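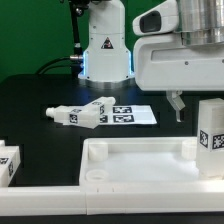
## 로봇 팔은 어떻게 블록을 찾을까요?

안녕하세요, 어린이 여러분! 오늘은 모트럼(Mottram)이라는 조립 연습 세트를 소개하겠습니다. 스툴레티(Stuletti)라는 회사에서 만든 교육용 세트입니다. 로봇 팔이 하얀 부품을 집어서 알맞은 자리에 놓는 연습을 할 때 씁니다.

저는 돌로레스 하다드(Dolores Haddad)입니다. 한국어를 배운 지 오래되지 않아서 어려운 말은 잘 모릅니다. 그래서 쉬운 말로 쓰겠습니다.

### 흑백 네모 무늬의 비밀

부품에 검은색과 하얀색으로 된 네모 무늬가 붙어 있지요? 이것을 "마커"라고 부릅니다. 마커는 부품의 이름표와 비슷합니다. 여러분 가방에 이름표가 있으면 선생님이 누구 가방인지 금방 아십니다. 컴퓨터도 마커를 보고 "이것은 몇 번 부품이구나" 하고 압니다.

마커는 방향도 알려 줍니다. 종이에 화살표를 그려서 책상 위에서 돌려 보세요. 화살표를 보면 종이가 얼마나 돌아갔는지 알 수 있습니다. 마커 안의 무늬도 화살표처럼 일을 합니다. 부품이 누워 있는지, 서 있는지, 비스듬한지 컴퓨터가 계산할 수 있습니다.

그런데 왜 한 부품에 마커를 여러 개 붙일까요? 주사위를 손에 들고 보세요. 한 번에 모든 면을 볼 수는 없습니다. 부품도 똑같습니다. 한쪽 마커가 가려지면 다른 쪽 마커를 보면 됩니다.

### 손가락으로 집기

로봇 팔의 끝에는 "그리퍼"라는 손이 있습니다. 우리 손처럼 손가락이 다섯 개일 필요는 없습니다. 젓가락으로 콩을 집는 것을 생각해 보세요. 너무 세게 누르면 콩이 튀어 나가고, 너무 약하게 누르면 떨어집니다. 로봇도 알맞은 힘을 배워야 합니다.
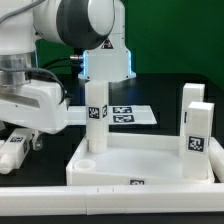 힘을 배운 다음에는 순서를 배웁니다. 먼저 부품 위로 천천히 갑니다. 그 다음에 내려가서 잡고, 다시 올라갑니다. 옆으로 바로 가면 쟁반의 벽에 부딪칠 수 있습니다. 어른도 컵이 많은 식탁에서는 팔을 높이 들고 움직입니다.

### 세트에는 무엇이 있나요?

- 하얀 부품과 쟁반
- 마커가 인쇄된 종이
- 연습 카드 64장
- 126쪽짜리 안내 책
- 에덴트(Edent) 프로그램

로봇 팔은 세트에 들어 있지 않습니다. 학교나 과학 교실에 있는 팔을 연결해서 씁니다. 연습 단계는 모두 네 개입니다. 첫째 단계는 약 2시간이 걸리고, 마지막 단계는 더 오래 걸립니다.

### 제가 써 보니까

카드의 그림이 크고 색이 분명해서 좋았습니다. 첫째 단계의 설명도 친절합니다. 하지만 안내 책은 글자가 작고, 셋째 단계부터 어려운 낱말이 많이 나옵니다. 초등학교 저학년 친구는 어른과 같이 읽으세요. 쉬운 안내 책은 12월에 나온다고 합니다.

그리고 꼭 지킬 것이 있습니다. 로봇 팔이 움직일 때는 손을 가까이 넣지 마세요. 부품이 넘어져도 먼저 선생님을 부르고, 팔이 완전히 멈춘 다음에 세워야 합니다.

### 집에서 해 보기

하얀 종이컵에 여러분만의 흑백 무늬를 그려 보세요. 친구가 컵을 돌려 놓으면, 무늬만 보고 얼마나 돌렸는지 맞혀 보세요. 무늬가 왼쪽과 오른쪽이 똑같으면 맞히기 어렵습니다. 어떤 무늬가 좋은지 친구와 이야기해 보세요.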